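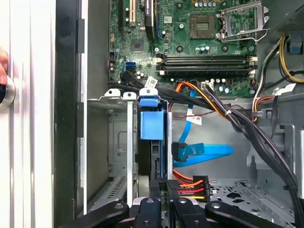
Brunby Town let Siriwan go, what now up front?

Brunby Supporters Board > First Team > Transfers and Contracts

northbank_gav
Club put out two lines at lunchtime. Nipon Siriwan has left by mutual agreement with a year still on his deal. No fee, no mention of where he is going. He scored 17 last season and we finished sixth. Take those out and we are in the bottom three. I would like somebody at the club to explain the plan.

tidewater
Seventeen goals, yes, but look at when they came. Eleven before the winter break and six after it. He was not pressing, he was not tracking back, and Layug had him on the bench for the last few games. I'm not shocked.

northbank_gav
He was on the bench because of his ankle. He played the cup tie at Isham strapped up and could hardly turn. You can't hold that against him.

old_turnstile
Isham away was the game where he missed two from inside the six-yard box, ankle or no ankle. I was behind that goal.

More to the point, who have we got? Bhardwaj is a winger. The Stellow loan ended in June and they want him back for their own squad. That leaves the kid Khunthong, who has played 98 minutes of league football in her

Edit: his. Posting from the bus, sorry. Lamai Khunthong is in the women's side, I meant her brother.

mrs_p_block_c
Glad you fixed that. Lamai would get in the men's team at the moment anyway.

tidewater
Her brother is better than people think. He got the winner for the reserves against Yimyam and he holds the ball up well. Give him ten starts and then judge.

northbank_gav
Ten starts is a quarter of the season. If it goes wrong we are in trouble before the clocks change. You want a senior striker in the building and the kid learning off him. We had that and we paid it to go away.

halfway_line
"Mutual agreement" usually means the player wanted out and the club wanted the wages off the books. My guess is he was one of the top earners. Maricel Layug said in her spring interview that the budget would be flat and she needed two defenders. The money has to come from somewhere.

old_turnstile
Defenders I agree with. We gave up soft goals from corners all year. But you don't sell the roof to fix the floor.

halfway_line
We didn't sell anything. That is my complaint. A striker with those numbers and a year left on his deal should bring in a fee. Even a small one pays for a left back.

tidewater
Only if somebody offers one. He is 31 and coming off an injury. Did anyone hear of a bid? I didn't.

mrs_p_block_c
Stellow were supposed to be interested last summer. It was in the local paper, then nothing came of it.

northbank_gav
If he turns up at Stellow on a free I am going to be very annoyed.

canal_end_93
Does anyone know if season tickets can still be moved between stands? I emailed the ticket office and have had no answer.

mrs_p_block_c
Phone them before noon, they don't read the email in the off season. Ask for Buppha Chantharasri. She moved mine in five minutes.

canal_end_93
Thanks, will try her tomorrow.

halfway_line
Back on topic. Bhardwaj played through the middle for his last club. Gaurav is quick and he finishes well with his right foot. With two wide players feeding him he could get ten or twelve.

old_turnstile
He gets knocked off the ball by a stiff breeze. Every center half in this league would enjoy that.

halfway_line
So don't play it to his chest. We hit it long to Siriwan all year because he was big. Change the striker and you change the service.

tidewater
Agree with that. The football was poor to watch by March.

northbank_gav
It was poor to watch and we finished sixth. I can live with that.

For what it's worth, we took nearly 200 to the last away game and most of them were singing his name at the end. He came over and gave his shirt to a boy at the front. I thought it was an odd thing to do with one home match left.

old_turnstile
I noticed that too. He probably knew by then.

mrs_p_block_c
First friendly is at home to Yimyam, 3 o'clock kickoff. We should know more when we see who starts up top.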